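Rules for hands
Jul 24, 2018

Yasaman Rashti has a cold and keeps apologizing for it, then talks for two hours straight. She writes the collection rules at Wistcombe, the ones people demonstrating household tasks with hand-held grippers are supposed to follow. Used to be one page. Now 12.

"I wanted it shorter," she says. "Every time I cut a line somebody did the thing the line was about."

She came over from Staltby in June, where she did safety sheets for packaging lines. Arms behind fences, yellow tape, a key you turn. None of that here. Here it's a person holding the gripper and doing laundry with it.

So what's there to regulate? Plenty, apparently. First rule in the document, oldest one, is about the floor. Cables get routed before anyone picks anything up. People working with both hands full stop looking at their feet. "You're watching the fingertips. You are not watching your shoes." She'd like every cable taped. She settles for every cable known about - the operator has to say out loud where each one runs before the session starts.

Second one is speed. Her line is that you move at the pace you'd want a machine to move at next to your mother. Engineers hated this. Wanted a number. She had a number in an early draft and took it out, because people would hit the number and still yank. Jerky is worse than fast, she says, and a learned policy will copy jerky very faithfully.

Then cloth. She has opinions about cloth.

"A cup, you have it or you don't. A towel you can have by one corner and think you have it." The rule says grip, pause, then lift. The pause is a full breath. Trainees skip it by the second day and she can tell from the recordings, the corner slides every time. When it slides you don't lunge after it. You open, back off, come in again. The retry stays in the data and gets tagged as a retry.

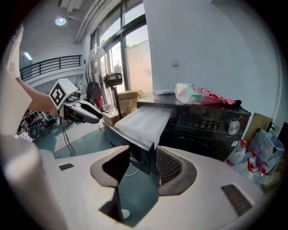

That tagging fight took most of the spring. One camp wanted only clean runs. Rashti wanted the slips kept and she won, mostly. Her arguement was simple enough: a robot that has only ever seen perfect pickups has no idea what to do after a bad one. Fagerlund, the outfit that audits their sets, asked for 200 tagged retries in the first batch. Wistcombe sent 400. "We had no trouble finding them," she says, and laughs till she coughs.

Appliances get their own section. Whatever the task, the operator checks what state the machine is in and logs it, before and after. Nothing stored on top that could come down on a hand. She gets a bit sheepish at that one. "Everybody puts stuff on top of the washer. I put stuff on top of the washer." Drinks go on the floor, away from the working side. Sockets too, know where the switch is.

Two people, always. One works, one watches and can call stop. No reason needed, no argument after. She's firm on this and it's the only place in the whole document with capital letters. The watcher isn't allowed a phone.

Does it hold up when it's late and there are 2000 episodes to get through? Long pause. "It holds up until about the last hour." So the last hour went. Sessions are shorter now, the managers at Stellcombe, who pay for most of it, grumbled and then stopped grumbling when the reject pile got smaller.

What she doesn't have yet is anything decent on bystanders. People wander through. They are in the background, they didn't sign anything. The current wording says to stop and ask, and she thinks thats too vague, ask what, and who writes it down? A new draft is going round. Three people have commented, all on the font.

She wants a standard eventually, something shared, so that a set recorded in one building means the same as a set recorded in another. Right now every group has its own idea of what counts as done. Is a shirt folded if one sleeve is out? At Wistcombe no. Elsewhere, she shrugs, yes.

I asked which rule she'd keep if she could keep one. The pause, she said, then changed her mind - the second person. Then she went to find a tissue and came back with the draft on bystanders and wanted to know what I thought of paragraph four.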